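Okay friends, a few of you asked how the tattoo healing is going, so settle in, I'm going to do this as a thread and it will probably get away from me like it always does. 2022-03-07

For anyone new, I got a big piece done on my shoulder blade at a little studio in Umville. Ferns and a moth, all black and gray. I had wanted it for years and I'm still grinning every time I catch it in the mirror!

First thing I'd pass along is to ask your studio how THEY want you to heal it and then stick with that. I read 294 comments on one forum post before my appointment and came away knowing less than when I started (and a good deal more nervous).

Mine sent me home with a clear bandage and a printed sheet. Bandage on for a few days, then a gentle wash with plain unscented soap, pat with a paper towel, thin layer of lotion. Thin! I was frosting myself like a cake the first night.

The shoulder blade is a silly place to reach by yourself, by the way. I ended up putting lotion on the back of a clean spatula. It works fine, and that spatula has now retired from the kitchen.

Clothes matter more than I expected. Anything with a rough seam drove me up the wall that first week, so I lived in my oldest, softest things and washed them over and over.

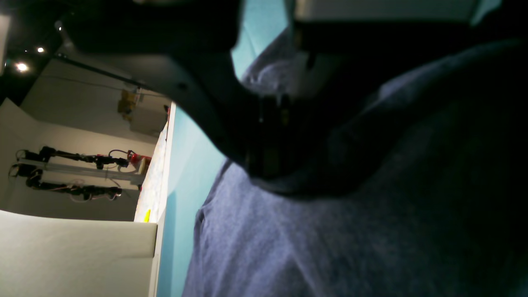
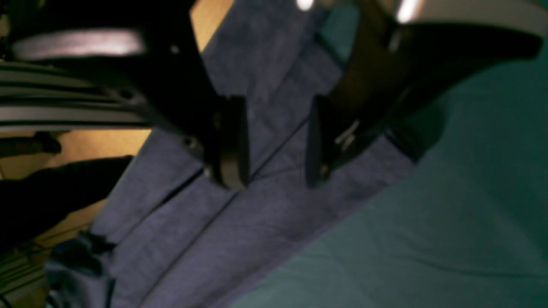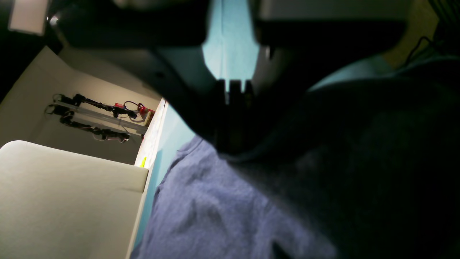
Soft blue fabric, up close.

Week 2 was the itchy, flaky part. I slapped it lightly through my shirt, which looked ridiculous in line at the pharmacy, but I did not scratch and I am very proud of that.

Somebody asked about cost. I paid 382 for the session plus tip, and I'd do it again tomorrow. I put away a bit every month starting last August, so it didn't sting nearly as much as the needle did near my spine, whew.

Somebody else asked about swimming. My sheet says no pools, lakes or long baths until it's fully healed, so I'm keeping to quick showers and looking sadly at my bathtub.

Next up is a touch-up visit for one fern tip that healed a little light. After that I'm daydreaming about something small on my ankle, maybe a snail. If you've had ankle work done, tell me how bad it was, and please be kind about it!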